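Workshop notebook, Trindholm hangar, cabin bench
22 June 2021

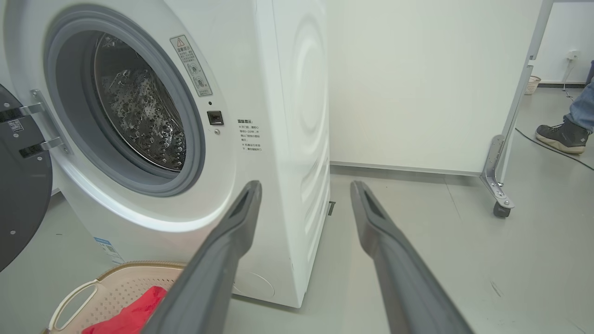 Second aircraft back from storage today. Towed in from the north apron a bit after seven, nose in, wing clearance fine on the left and tight on the right where the docking has been moved. Somebody needs to put the floor marks back before the third one comes.

Parked 300 days according to the storage record. Total hours on the airframe 3,887, cycles 1,028. Both figures agree with the tech log, which they did not on the first aircraft, where we lost most of a morning.

Blanks and covers off by half past eight. Counted against the list, all present. The streamer on the left static port cover had frayed to a few threads, replaced from stores. No nesting material in either pack inlet. Dead flies in the right one, vacuumed out. Pitot covers were clean inside.

Cabin

Opened doors 1L and 1R first and left them open for an hour before anyone started work. Smell was stale, no worse than that. Humidity card at row 4 still in range, card at the rear galley had gone over at some point. Pulled the carpet edge back by the rear galley and the floor panel underneath was dry. Sealant at the panel joint is lifting along one side. Have raised a card for it. Looked at the same joint on the first aircraft at dinner time and it is doing the same thing, so check the third for it too.

Seats: the plastic sheeting Arruda put over the seats when they parked it has left a tacky line on the armrests where the tape was. Comes off with the citrus cleaner and a soft cloth, two goes. Do not use the stronger stuff, it takes the sheen off the grey ones. I tried it on the underside of 11C and you can see the patch.

Seat belts all checked for webbing and latch. 7A slow to release, swapped. 19F had the wrong extension bar fitted, no idea how long it has been like that.

Life vests: pouch seals intact on every row I got to, which was up to 16. The dates need going through properly. A batch from the forward rows comes due in September and it would be better to change the lot now while the seats are accessible. Have asked planning. If they say no, write it in the handover so it is not found again by the next person.

Oxygen drop test not done. Waiting for the ground power unit, which is on the other side of the airfield with Tenton until tomorrow.

Water and waste

Potable tank was drained for storage and tagged as such. Filled with the disinfectant mix at 10.40, all taps and both galleys run until the strip showed, then left to stand. Flushed three times after. The aft galley tap dribbles when shut. Took the cartridge out, scale on the seat of it, cleaned and refitted and it still dribbles. Part on order.

The forward toilet flushes. The rear one does not, vacuum generator runs but no pull at the bowl. Suspect the flush valve has stuck from sitting. Left for the afternoon shift to look at. They got the valve out and it was stiff by hand, freed it off, refitted, works. Watch it over the next few days.

Sample bottles for the water test went on the 14.00 van. Do not sign off the water system until the result is back, whatever ops say.

Windows and lights

Three cabin windows with crazing on the outer pane, rows 9, 14 and 22, all on the left side, which was the sunny side where it stood. Measured and within limits. Written up with a repeat look at the next check.

Reading lights out at 3D and 17B. Floor path strip charged normally and glowed well with the blinds down. Rear emergency torch was flat, replaced.

Blinds sticking on most of the left side. A bit of silicone on a cloth up the runners sorts it. Go easy, the first one I did dripped on the sidewall.

Galley

Ovens out for cleaning. One of the inserts is missing from the forward galley and I think it went to the first aircraft when that was being made up in a hurry. Check the serial before ordering another. Trolley brakes: eleven of the trolleys fine, one drags with the pedal off. Put a red tag on it and stood it by the stores door.

Pitach sent the new latch springs for the stowage units. Right part number this time, but only one bag and we need 2. Fitted what we had, forward galley complete, aft galley waiting.

Paperwork

The storage task cards have the monthly checks stamped all the way through except one, where the card is there but the stamp is missing. Emailed Arruda for a copy of theirs. The aircraft cannot be released without it, so it should be chased first thing.

The new job card layout is harder to read than the old one. The access panel numbers are now on the back. Everyone is writing them on the front in pen.

For tomorrow

Ground power back from Tenton, then oxygen drop test, all rows.
Finish vest dates from row 17 back.
Second bag of springs from Pitach.
Aft galley tap cartridge if it turns up.
Chase missing stamp.
Floor marks.
Put the vacuum back on charge, it died halfway down the aisle.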